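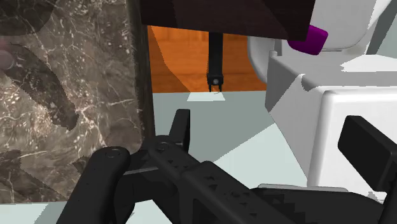
Simulated Kitchen and Bath Tasks: Workshop Tips for the Control Stack

Notes from the Prekumia bench, September revision. They assume a wrist camera, a two-finger gripper and a scene file you can edit.

1. Start the planner with wide clearances

Set the collision margin large on the first run and reduce it one step at a time. A room with a low overhead surface and a tall panel on one side leaves the elbow few places to go. If the planner fails at the wide margin, look at which link reports contact before touching anything else. On our rooms it is usually the forearm, and moving the base back 15 cm clears it.

2. Keep the gripper out of its own depth image

The finger links fill a good part of a wrist view. Mask them using the joint angles from the same time stamp as the depth image. A mask built from the previous joint reading leaves a rim of stray points at the fingertips, and the planner treats that rim as an obstacle. Grow the mask by 7 pixels and check it with the gripper fully open, half open and closed.

3. Treat thin parts as their own class

Hanging rods, hooks and small brackets disappear when the point cloud is thinned out. Run the thinning step after segmentation. Any part narrower than one voxel gets a capsule shape in the collision model, entered by hand if need be.

4. Don't segment on color alone

Flat floors, white fixtures and a single bright knob make color thresholds look better than they are. Swap the textures and run the same detector again. Stone with strong veining is a good test, as edge detectors tend to break one slab into many small regions. Nambiar, our texture swapper, takes a list of materials and a seed. Record the seed in the run log.

5. Check shadows before retraining

The arm throws a shadow over whatever it is working above, and a large one can be read as an object. Render each failed view twice, once with shadows off. If the detection comes back, the fault is in the lighting spread of the training set. Raise the shadow map resolution too: low settings give stepped edges that a network will happily learn.

6. Plan upright parts from above, with an offset

For a tall round part standing on a block, put the pregrasp pose above the part and to one side, then move in along a straight line. Coming straight down with the fingers half open risks clipping the top of the part. Order of commands:

Open fingers fully.
Move to pregrasp.
Update the pose estimate.
Move across, then down.
Close on force, with a width limit as backup.
Lift 19 mm and read the finger width again.

The second width reading catches most empty grasps. Log both values, even on a good run.
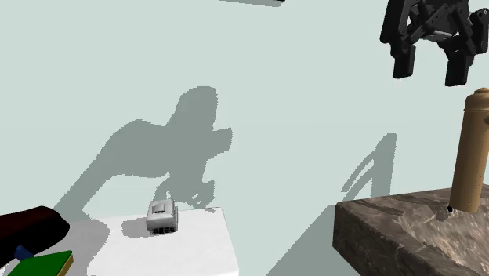
How often should the pose estimate be updated during the approach?

Once at the pregrasp pose is enough for parts that stand still. Updating all the way down adds jitter, and in the last stretch the fingers hide most of the part. For moving parts, update on every camera message and hold the last good estimate when the visible area drops below your cutoff.

7. Model holes as holes

A convex hull closes over any socket in a block. The planner then reports contact as soon as a peg enters it. Split the block into convex pieces around the opening, or turn off that one contact pair during insertion and switch to force control at the rim.

8. Time limits

We cap an episode at 2050 control steps. Runs that reach the cap are nearly always stuck between two plans of equal cost. Add a small penalty for changing plans and the switching stops. Brurville scenes with more furniture need a longer cap, set in the scene file and left alone in the controller.

9. Naming

Give every object a plain name and a number in the scene file. The Grillside set came with two parts both called "block", and the attach command took whichever loaded first. The loader now rejects duplicates at startup and prints the line number of each.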